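Blog > Domestic Matters > The small table years

We use cookies to remember you and to see which posts you abandon halfway. Accept / Manage settings

On owning furniture with threads

September 28, 2024

My father believed that a man should buy one good table and be buried near it. His was walnut, it weighed as much as a pony, and it took four cousins to get it into the apartment on Firkton Street. When my parents sold the place, it took the same four cousins, older and less willing, to get it out again. It now lives in my sister's garage under a bedspread. She has offered it to me every December for years, and every December I explain about the stairs.

I have lived in seven apartments since college and I own nothing that can't be unscrewed. I used to think of this as a phase. I'm 62 next birthday, so I suppose we can stop calling it that.

It started with a side table from Osska, back when Osska still had a store downtown with a cafe in it that sold one kind of soup. The table cost 19 dollars. I bought it to hold a lamp until I could afford a real table to hold the lamp. The lamp died, the real table never came up, and the Osska has been through three moves with its legs in a pillowcase. It has held a fish tank and a printer. For one bad winter it was my desk, my dining room and my filing system, and I did my taxes on it in a coat.

There's a certain kind of person who pities you for furniture like this. My friend Fouad Hijazi is one of them. Fouad buys antiques. He has a chair you may not sit in and another chair you may sit in if you take your keys out of your pocket first. He came over for dinner last spring, put his glass down on my coffee table, and watched it for a while, the way you'd watch a toddler near a pool.

"Does it come with a warranty?" he said.

I told him it came with a bag of screws, two of which I still had. 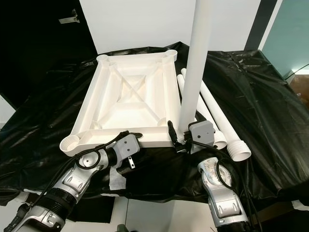
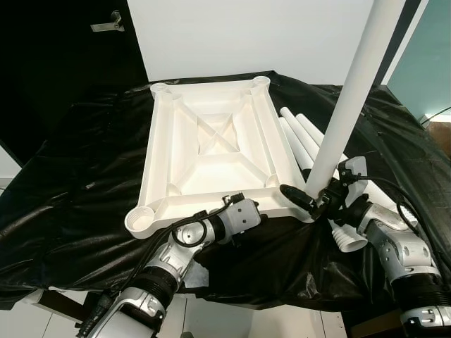

Four corners, a big X, and a place to screw in each leg.

What Fouad doesn't appreciate is how nice it is to move when your things agree to it. I did the last one in a borrowed hatchback. The shelves went flat, the bed went flat, and I drove across town with a table leg resting on my shoulder like a parrot. The building on Sarkar Avenue has no elevator and a landing built for thinner people, and I was up and unpacked before it got dark. Fouad moved the same year. He hired men. The men had blankets and straps and a second truck, and the invoice came to 837 dollars before the tip, and they still took a bite out of the sideboard.

I'm not claiming my way is cheaper in the long run. I've bought the same bookcase twice, and the second one was from Isance, who use a different screw from everyone else on earth and want you to know it. I have a jelly jar full of hex keys and I couldn't tell you what any of them are for. I've lost an entire evening to a drawer. There are marks on my floor in a shape I can only describe as regret, from the time I put a dresser together face down and then stood it up with feeling.

And I'll admit the walnut table gets to me a little. I did my homework on it. There's a dent on one side where my father dropped a pot lid during the only argument I ever heard him lose, and if you sit in the right place your thumb finds it. Nothing I own has a dent like that. My things don't last long enough to get interesting, or else they're made of stuff that goes from perfect to broken with no time in between for character.

My sister called on Thanksgiving (she calls it checking in, I call it the annual offer) and said the bedspread had slipped and the table looked cold. She is sixty-six years old and she said this with a straight face. I told her I'd measure the stairs again. I did, too, with the good tape measure. The landing hasn't gotten any wider, but the legs might come off. I'd never thought to look. I've asked her to get down on the garage floor with a flashlight and tell me whether there are bolts under there or only glue, and she says she'll do it when her knee is better.

Get new posts by email, more or less monthly. Unsubscribe whenever you like.

Contact | Archive | © The small table years | Back to top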